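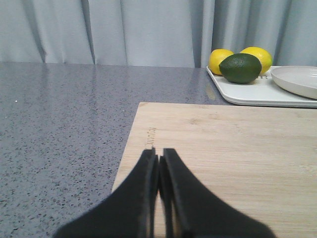 Title slide: bamboo cutting board, close up.

Slide 1. Opening
Thank the organisers. State the scope: fit and grading in plus-size partywear, woven fabrics only. Knitwear grades differently and has its own session at Drurkberg in September.

Slide 2. The usual method
Most ranges start from one base block. The pattern is enlarged by a fixed amount per size, spread evenly over bust, waist and hip. This holds for a few sizes either side of the base. Past that the shoulder grows too wide, the neckline drops and the armhole gapes at the front.
Pause for the side-by-side toiles.

Slide 3. Second block
Prilby changed over to a second base block for the upper half of its range. The new block has a deeper bust dart, a shorter shoulder seam and a higher back neck. The grade between sizes was left as it was.
Mention cost early, the question always comes up. Drafting and sampling took 20 weeks, including two rounds of fittings that were thrown out.

Slide 4. Sequins
Sequinned mesh does not ease. Any fullness that would be steamed away in crêpe stays as a ridge. Move the shaping into seams and clear the sequins from the seam allowance by hand before stitching. Line to the edge at the underarm – a facing will scratch.
Weight matters too. A full-length sequin dress pulls at the shoulder, so the strap needs a stay tape and the zip needs a waist stay behind it.

Slide 5. Drop waists
The 1920s shape is sold as easy to fit. On a fuller hip it is one of the harder ones. The seam has to sit above the widest point of the hip, or the skirt swings forward and the hem lifts at the back. Add length to the back panel first, then check the side seam hangs straight.
Edera's sample had the seam too low in all sizes. Show it, then the corrected version.

Slide 6. Returns
Arancibia looked at 3,000 returned party dresses, old block and new block together. Bust fit was the most common reason given on the old block. On the new one it was length. Do not claim more than this; the two groups were sold in different seasons.

Slide 7. Small runs
For runs under 1,000 pieces a second block may still be worth drafting if it can be reused for day dresses. Fit on 3 people per key size, seated as well as standing. Ask them to raise both arms.

Slide 8. Questions
Keep the crêpe toile on the stand. If asked about faux fur collars, refer to the handout – pile direction is on the back page.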